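Mikuš Play Room: Small Things on the Table
Gallery page, posted 4/11/20 by Jozefína Skála
Back to all galleries | Basket and box index | Lending rules

Welcome to the page of the small things. In our other galleries you find the dollhouses and the train, which everybody asks for first. I wanted to make one page also for the toy vegetables, the baskets and the cloths, which are used every day.

The play food of Mikuš has 238 pieces at this moment. I know the number well, as I wrote the list again in winter, and it took me three evenings. The old list was made by Branislav Bednárik when the play room was still on the upper floor in Pasthorpe. He wrote it by hand in a blue notebook, and many lines said only "vegetable, green". With such a line it is very difficult to learn if a piece is missing or if it was written two times. In the new list every piece has its color first, then the kind, then the size. So we have "eggplant, purple, small" and after it "eggplant, purple, large", and a parent who brings a box back can check it without calling me from the kitchen.

A few words about the eggplants, because I receive more questions about them than about any other vegetable. In my first language the word for eggplant is completely different, and in the books of Annelore Steinbach, who gave us a shelf of picture books in English, it is sometimes called aubergine. The children do not mind. One girl calls it "the night pear" and now several others do the same. I have put "eggplant" in the list and I stay with this word. The small eggplants and the large ones are borrowed together, so please return them together. When only the small one comes back, the next family writes to me.

The round green pieces are another matter. Some of them are limes, some of them are small apples, and one or two were perhaps balls from a different game before they came to us. After a long discussion with Kelechi Jibrin we decided to have one line for all of them, "round, green". Kelechi would like to have the limes separate. I understand this, but on the old pieces the paint is so plain that I cannot say which is which, and I prefer a list which is a little poor to a list which is wrong.

About the baskets. For a long time we used cardboard boxes for the play food. They were free and they looked nice on the shelf for one month, then the corners became soft. Rostislav Kolář bought the first plastic baskets at a closing sale in Tarent, and since then I do not want to go back. A basket with openings in the sides is the best one for this work. The child can see a color through the side before the hand goes in, and the crumbs fall out at the bottom when you shake it over the sink. You would be surprised how many real crumbs are in a basket of toy food.

We wash a basket in this way. First take everything out and put it on a towel. Fill the sink with warm water and a little dish soap, and push the basket fully under. Use an old toothbrush for the openings and work from the inside to the outside. Rinse, turn it upside down, leave it until the next day. I do not dry the openings with a cloth anymore, it takes an hour and leaves lint in every one.

The toy vegetables themselves should not lie in water. Wipe them with a damp cloth and dry them at once. If a stem is loose, do not pull it, and do not glue it at home, also if you have very good glue. Put the piece in the repair tin by the door with a note. Branislav repairs on the first evening of each month, and in May he will do it two times, as the tin is full.

Then the cloths. A cloth on a table does more than I expected when I began here. It can be a picnic, or a bed for the vegetables, or a shop window. With the youngest ones we play the hiding game: one vegetable goes under the cloth, the others stay where everybody can see them, and the child says the color of the one which is gone. The knit cloths are better for this than the smooth ones. They keep a fold where you put it, so you can make a small hill and a small valley and the vegetable does not roll away. They are also worse for this, if I am fair, because a lump under a knit cloth is very easy to see and the children of four years win every time.

The way to fold them is simple. Half, then half again, smooth it with the flat hand, and lay it down beside its basket, never inside. When the cloth is inside, people think that the basket is complete and they do not look under it. I found a lost pepper like this after two months. The tags you can leave on. Some parents cut them off with good intention, but I need them for the washing temperature.

For tidying at the end we have one order and we try to keep it. Vegetables go in the basket, the cloth is folded, the table is wiped, and the plant gets its place back from the children who moved it. Please do not start with the wiping. Kelechi made a song for this order and it has a verse for each step. The verse about the plant is the longest.

Which brings me to the plants. We had a time when there was no plant on any table, after one pot fell down. I asked to have them again, with heavier pots and always at the back edge. A table with something green looks to me like a table where a person may sit and stay. They are watered with the small can only.

Now the pictures, with thanks for your patience with my long introduction.

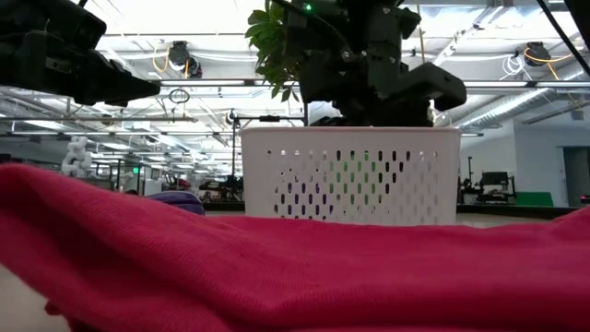 The red cloth from close by, where the fine ribs of the knit are easy to see. Purple and green are showing through the little openings of the white basket. 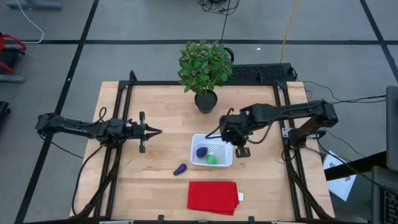
One dark purple eggplant and one round green piece in the basket, and a small eggplant with its green stem on the bare wood. The red cloth is folded, with the white tag out at the side.

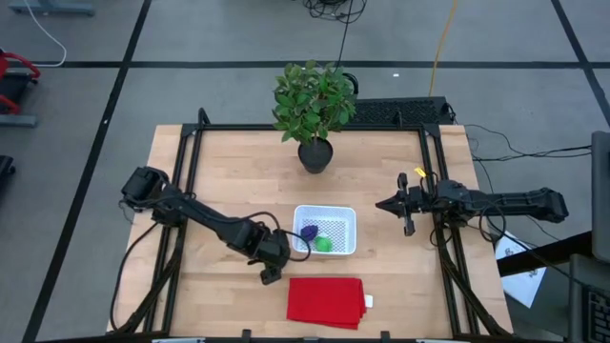

The table from above, with the plant in its round pot near the back edge. The purple and the green are lying together at one corner of the basket.

If you want to borrow a basket with play food, the rules are the same as for the puzzles. You can keep it for two weeks, and one more week if you write before the end. Take one cloth with it. There is no payment, but we are glad about dish soap and about empty tins with a lid that closes well, for the smaller parts.

The vegetable basket for beginners is listed as number 1645 in the index. The large kitchen basket with the pots is not for lending at the moment, I am waiting for two new handles from Brikmont and they told me already twice that the package is on the way. When it has arrived I will write it on the first page.

A mother asked me which vegetables are best for a child who is only beginning to speak. I think few pieces and strong colors. Take two which are very different, for example one purple and one green, and say the names slowly when they go in the basket and again when they come out. Later you can add a second one of the same kind but in another size, and then you have also "big" and "small" to talk about. With my nephew we stayed with the same few pieces for a whole spring, and he was never bored. I was bored, a little.

If you miss a piece at home, please look in these places before you write to me: under the sofa, in the real vegetable drawer, in the pockets of coats, in the washing machine behind the rubber ring. Most of our lost pieces came back from the vegetable drawer. One carrot was almost cooked.

Corrections for my English are welcome, Annelore reads the pages when she has time but she did not yet read this one. The next gallery will be the wooden fruits and the scale, and after it the hand puppets, if Rostislav has finished sewing the ears.

Other galleries: The Train Corner | Dollhouses, Old and New | Puzzles with Missing Pieces | The Reading Rug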